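A Monday at Doltdale's new walk-in clinic

I went along to the open day at the Doltdale walk-in clinic on Monday and came home far more cheerful about local healthcare than I've been in years. For anyone who missed the leaflets, it's the low white building on Plollen Road, where the carpet showroom used to be. It opens to patients next month and they let the public wander through first, from ten in the morning until late afternoon.

There was already a queue when I got there (a good-natured one, with a lot of pushchairs). We went round in groups of eight, starting at the front desk. You check in standing up, at a counter with a lowered section for wheelchair users, and a nurse sees you for a quick first look before you ever sit down. I loved that! At the old surgery you could wait an hour to find out you were in the wrong place. 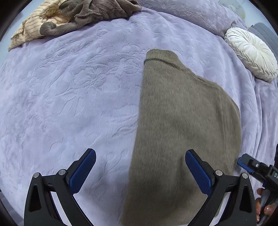 After the desk came the treatment rooms, and I could have stayed in there all day. One is set up for stitches and small burns, another for plaster casts, and the X-ray room has its own changing cubicle with a door that properly shuts. Our guide let the children press the button that raises and lowers the couch, which they did many, many times. The X-ray machine is run by a small firm called Sárközi, who had someone on hand to explain how the pictures get to the hospital if a second opinion is needed. I asked how long that takes and was told 20 minutes on a normal day.

Then money, which was what most of the grown-ups in my group wanted to talk about. The clinic is funded for patients registered in the district, so they pay nothing at the desk. Visitors from abroad may be charged, and the price list is going up on the wall by the entrance, in large print, before opening. Someone asked about private insurance and got a straight answer – a few policies will cover a visit, plenty won't, so ring them first. I'd have liked that on the leaflet too.

The district has 3,130 households and the planners expect about 600 visits a month to begin with, more in winter. Parking is the weak spot. The car park is tiny and the bus only stops on the far side of the road, with no crossing yet. Several of us wrote that on the comment cards.

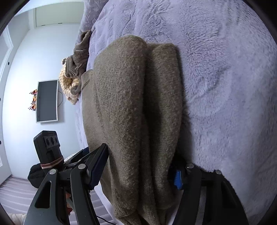 A folded olive-brown blanket on a lavender-grey comforter.

The last stop was the rest area at the back, for people who need to be watched for an hour or two before going home. It has curtained bays, dimmable lights and a window on to a strip of garden that will be lovely once something grows in it. The call buttons are part of a system called Juvel. Press one and it lights up at the nurses' station and over the bay, with a soft chime in place of that awful buzzer – we all had a go.

Tea and flapjacks in the waiting room afterwards, and a blood pressure check for anyone who fancied one. Mine was fine, thank you. There's a second open afternoon planned for September, with the pharmacy hatch finished by then, and I'll be going back for that.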